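3 June 2024

Day off used for the permit file. Started at the kitchen table with the binder, the scanner and the revised checklist from Lemine, the relocation agency Ralum pays to handle its foreign hires. The checklist is version six. Version five asked for the employment contract in the original language with a certified translation. Version six asks for the same thing, plus a signed statement from the employer that the job description has not changed since the contract date. Wrote to HR at Ralum for the statement. The automatic reply quotes two working days.

Current status of the file, for my own reference. Application type: conversion from temporary work permit to long-term residence, skilled worker track. Case number ends in 2084. Fee paid in January, 1459 including the biometric charge, receipt scanned and stored twice. Biometrics taken. Medical form accepted. Outstanding items are the employer statement, the language certificate and the address history.

The address history is the slow part. The form wants every address for ten years with no gaps longer than a week. I have a gap of sixteen days between the lease in the old place and the sublet in Voneck. I was in the country and sleeping on a colleague's couch, which is an address but not one I have any paper for. Lemine says a signed letter from the leaseholder is enough if it gives exact dates and a copy of the lease is attached. The form itself says "documentary evidence" and does not define it. Drafted the letter so that only a signature is needed. Used the bank statements to fix the dates: the last card payment near the old apartment and the first one in Voneck are both clear.

Went through the points again. The skilled track needs a fixed total, and my score changes depending on how the office reads two entries. The language result is worth 40 points at the level I hold. Work experience is counted in full years from the start of the permit, and the first permit was issued five weeks after I began working under the short-term authorization. If those five weeks count, I pass the next threshold. If they do not, I am one band lower and still above the line, by a small margin. Entered the lower number. A conservative claim can be corrected upward on request. An overstated one goes to manual review, and the posted wait for manual review is longer than the remaining life of my current permit.

That permit matters more than the score. If it lapses while the application is pending, I keep the right to stay but the right to work depends on a bridging notice. The bridging notice is issued on request, and the request can be filed no earlier than sixty days before expiration. I counted the days twice on the wall calendar and marked the first eligible date in red. Ralum's payroll system blocks an employee automatically when the permit date passes, so the notice has to be uploaded there as well, in a separate portal, as a PDF under two megabytes.

Scanning took most of the morning. Passport pages, all of them, blank ones included. The scanner saves at a resolution the upload portal rejects, so everything goes through Tan, the compression tool a forum thread recommended. Tan strips the color profile and leaves the stamps a little gray, but the entry dates are legible at full zoom. Checked each page against the passport before moving to the next.

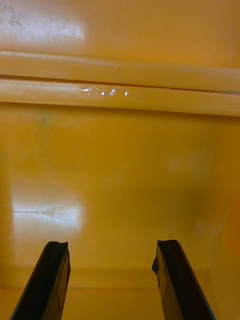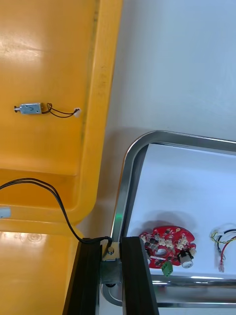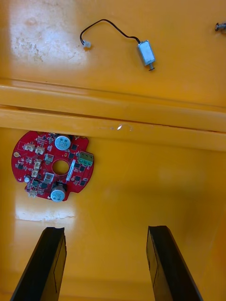

4 min read

Upload portal after lunch. First attempt timed out at the translation of the degree certificate. Second attempt went through but listed the certificate under "Other." Removed it, uploaded it again under "Education," and saved the confirmation page. The portal keeps no history of removed files, so I wrote the time of the deletion in the notebook in case somebody asks why there are two confirmation numbers.

Read the notice on the proposed rule change. Under the draft, the points for a job offer would be tied to the salary band and the separate points for regional employment would go away. Voneck counts as regional. Applications received before the effective date are to be assessed under the old table, according to the transition clause. The clause says "received." Lemine reads that as the date of the fee receipt. A poster on the forum reads it as the date the file is declared complete, and cites an older rule where the word was used that way. Both readings are possible from the text. Under the second one I need the three outstanding items in before the date is set, so I am working to that schedule regardless.

Language certificate: test taken, result visible online, paper copy not yet mailed. The office accepts only the paper copy or a verification code. The code costs extra and arrives by email. Ordered the code.

Savings requirement checked. Balance is over the minimum by 900 after rent. It has to stay above for three consecutive statements, so the dentist is moved to the fall.

Remaining for tomorrow: call Lemine at nine about the word "received," get the couch letter signed, buy printer paper. The stapler is also out of staples, though the instructions say no staples.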